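An afternoon among the grippers at Rillness

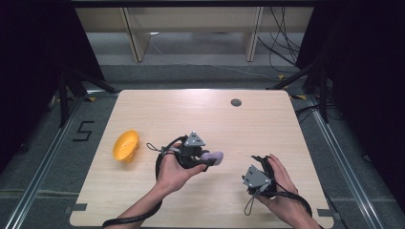

A pair of handheld grippers at one of the tables, with a yellow bowl on its side.

Rillness opened its training floor to visitors in November, and Nanami Ichikawa spent most of the afternoon at the tables, answering questions. She runs the sessions in which people do small household jobs with a gripper in each hand, so that a robot arm can later learn from the recordings.

"Visitors ask where the robot is," she says. "I tell them it comes later. First we need a person who can put things in a bowl."

It sounds easy, and the 18 visitors who signed up for a turn found that it takes practice. Daichi Hayashi, who teaches shop at a high school, needed 13 tries before he was happy with one. "You lose your fingertips," he said. "I kept squeezing too hard."

Ichikawa says new operators get 40 minutes of practice before anything is saved. The plates on top of the grippers are there for tracking, and she asks people to keep their sleeves off them — long cuffs are the usual problem.

Does she still like the work? "Most days. I've started setting the table at home very slowly."

The next open afternoon is planned for spring.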